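Garnollow Lullness Tablecloth, Wipe-Clean

Item 1221. Also available by the metre, item 1665.

The Lullness is a tablecloth for people who own a table and use it. It will not improve your cooking or make your relatives leave earlier. It will, however, survive gravy, felt-tip and most kinds of jam, and it stays where you put it.

Available in plain, striped and something our supplier calls "oatmeal", which we have seen in daylight and would call beige.

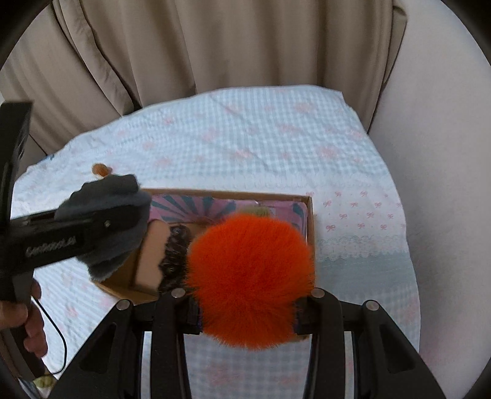
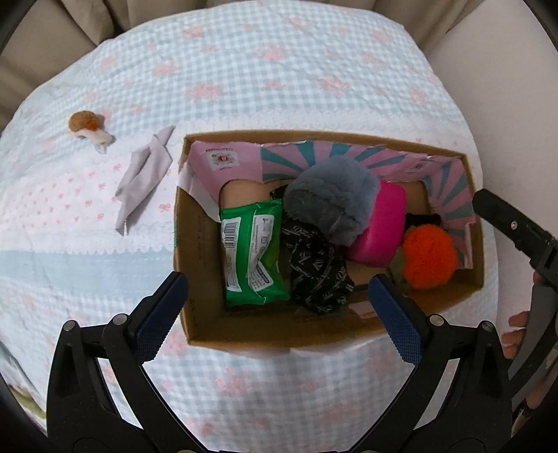

Photos: Nele Brandes

Care: wipe with a damp cloth. Do not iron. Walid Hattar in our returns department has a drawer of Lullnesses that were ironed, and he will not be adding yours to it free of charge.

Fitting: measure the table, then add 16 cm on every side for the overhang. Round tables need the round version. We mention this every May, when the garden furniture comes out, and every May we take back a pile of square ones.

Creases: it arrives folded and will look like a road map for a day or two. Leave it on the table overnight and put something heavy on the worst corner.

Goes with: Voß table clips (item 2589, set of four), for anyone eating outdoors in a breeze. The Avovwood napkin rings are out of stock again. Pascal Schwerdtfeger has been asked and says soon, as he did last time.

Cut lengths can't be returned unless faulty. Orders placed before noon go out the same day.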